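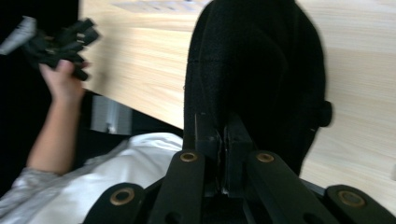
Ticket: Shared calendar shows bookings one hour off for some staff
Status: Closed
Priority: Normal
Opened by: Shirley Ross, front office
Assigned to: IT desk
Product: Silta calendar server, Plirnari desktop client

Original report

Since the office moved to the new calendar, the room bookings I make are showing up an hour early for some people. I book the large meeting room for 2:00 PM. On my screen it says 2:00 PM. On the screen in the hallway it says 2:00 PM. Two people in accounts see it at 1:00 PM and went to an empty room. It does not happen with every booking. Old ones that came over from the previous system seem fine. I have logged out and back in and restarted my computer twice. Please fix soon, we have the supplier visits coming up and I can't be calling everyone to confirm times.
Shirley Ross

IT desk, 9:20 AM

Thanks for the report. Some questions before we look at it:
Are the two people in accounts using the desktop client or the web page?
When you make the booking, do you click on the calendar grid or use the New Booking button?
Are these single bookings or repeating ones?

Shirley Ross, 9:48 AM

Both of them use the desktop program. I use the web page. I use the New Booking button because clicking on the grid always gives me a half hour and I have to change it. The ones that went wrong this week were repeating, but I had a single one go wrong last week too. I deleted that one and made it again and it was fine the second time. I don't remember what I did differently.

IT desk, 10:35 AM

Checked the following:

1. Server clock. Correct, syncing normally.
2. Server time zone. Correct.
3. Time zone on the two accounts computers. Both correct in Windows.
4. Time zone in the user profiles on the Silta admin page. All 43 profiles have the office time zone set.
5. Client version. Accounts has the same Plirnari version as everyone else.

I made a test booking in the large meeting room from my own web login at 3:00 PM tomorrow using New Booking. It shows at 3:00 PM everywhere, including in accounts. I then made a repeating one, every week for a month. Also correct everywhere.

So at this point I can't reproduce it. Shirley, could you make a test booking called TEST SR in the small meeting room, 4:00 PM, and leave it there? Don't edit it afterward.

Shirley Ross, 11:02 AM

Done. It says 4:00 PM for me. Accounts just told me it says 3:00 PM for them.

IT desk, 11:40 AM

Good, that gives us something to compare. I exported your booking and mine as calendar files and opened them in a text editor.

Mine has the start time with the office time zone attached by name. Yours has the start time with a fixed offset and no name. The offset is the winter one. The web page reads the offset, sees that the profile is in the office zone, and appears to ignore it and show the plain time. The desktop client does the arithmetic properly and comes out an hour different.

The server is storing a slightly wrong thing, the web page is hiding it, and the desktop client is showing it. The accounts computers are not at fault. Please pass that on to them, I understand they were told to reinstall.

What I need to find out is why your bookings get saved that way and mine don't.
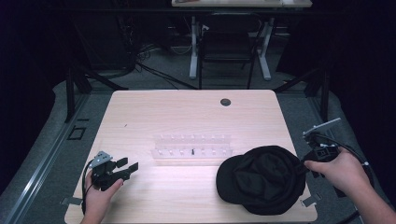 IT desk, 1:15 PM

Compared the two profiles line by line. Time zone, language, week start and default duration are all the same. The only difference is under Booking Templates. Shirley has a template set as default, named "Standard meeting." I have none.

Shirley, do you know where that template came from?

Shirley Ross, 1:30 PM

I made it in January when we first got access to the test version. It fills in one hour, the reminder, and the line about leaving the room tidy. I thought everybody had it. I sent it to the other two people at the front desk.

IT desk, 2:05 PM

That is almost certainly it. The template was saved in winter, and it looks like it stored the offset that applied that day along with the other settings. Every booking made from it gets that offset no matter what date is picked. It also explains why the single booking came out right the second time, if you happened to clear the template first. And it explains why the imported bookings are fine, they never went through a template.

Test: I had a copy of the template shared to my account, set it as default, and made a booking. Wrong by one hour in the desktop client. Removed it as default, made another. Correct.

Workaround until we have a proper fix:

Open Settings, then Booking Templates.
Select "Standard meeting" and click Remove as Default. Do not delete it yet, I want to send it to the vendor.
Make bookings with the length and reminder filled in by hand.

Please ask the other two at the front desk to do the same.

Shirley Ross, 2:20 PM

Done on all three. That is a lot of typing for the reminder text but we can paste it. What about the bookings that are already in there?

IT desk, 2:50 PM

Working on a list. The admin page can't search by offset, so I have exported the whole booking table. It comes to roughly 3000 rows including past ones. I only care about future bookings. Will filter and report back.

Please don't fix any by hand while I do this. If you open a bad booking on the web page and press Save without changing anything, it keeps the bad offset, and if you change the time to make it look right in accounts, it will then be wrong for everybody on the web.

IT desk, 4:25 PM

Filtered. There are 14 future bookings with the fixed offset. All were made from the three front desk accounts. Six of them are the supplier visits. The list is attached to this ticket with room, date, organizer and the time that was intended, which I took from the web view. Shirley, please check the intended times against your own notes before I touch anything.

Shirley Ross, 4:55 PM

Checked. All right except for the Zandis visit, which moved to 10:30 AM. I had not updated it yet. Everything else is what it should be.

IT desk, 8:40 AM, next morning

Corrected all 14 bookings through the admin import. Steps, for anyone who has to do this again:

Export the affected bookings to file.
Make a second copy of the file and leave it alone.
In the working copy, replace the fixed offset with the zone name. Leave the start and end times as they are.
Turn off notifications in the admin page. I forgot this on the first one and everybody invited got a "meeting updated" email. Sorry about that.
Import with "Match existing by ID" checked. If it is not checked you get duplicates.
Turn notifications back on.

The desktop client caches bookings, so the old time can hang around for up to 30 minutes. Restarting the client clears it right away. I did that in accounts and the times now match the web page and the hallway screen.

The Zandis visit is at 10:30 AM in both.

Shirley Ross, 9:10 AM

Looks right here. The hallway screen also looks right. One of the people from Li called to ask why they got an update with nothing changed in it, I told them it was a system thing and the time stands.

Can I have my template back?

IT desk, 9:30 AM

You can make a new one, but leave the time fields alone. When the template form opens it puts in a start time by default. Clear the start time so that it is blank, set the length to one hour, then fill in the reminder and the text. Saved like that, it has no offset in it at all. I made one that way and tried it with a booking this week and one in December, and both saved with the zone name.

If you open the template later to change the text, check that the start time is still blank before you save. The form fills it in again every time you open it.

Shirley Ross, 9:52 AM

Made a new one called "Front desk meeting." Booked the small room with it, accounts sees the same time as I do. I have shared it with the other two and told them not to edit it.

IT desk, 10:15 AM

Thanks. Reported to the vendor with the old template and both export files. Their first answer was to check the time zone on the computers. I sent them the export files again and asked them to look at the start line. Leaving this open until they reply.

IT desk, later

Vendor reply received. They confirm that templates with a start time save the current offset and that this was not intended. It will be corrected in an upcoming release, no date given. Existing templates will not be repaired by the update and have to be made again. They did not comment on the web page ignoring the offset, so I have opened a separate request for that with them.

I have deleted the old "Standard meeting" template from all three front desk accounts and removed the test bookings, including TEST SR. A note about blank start times has been added to the calendar help page under Templates.

Shirley Ross

Fine to close from my side. The supplier visits all went ahead at the right times.

Closed by: IT desk
Cause: Booking template stored a fixed time offset
Fix: Template recreated with blank start time, affected bookings corrected by import
Follow up: Check templates again after next Silta update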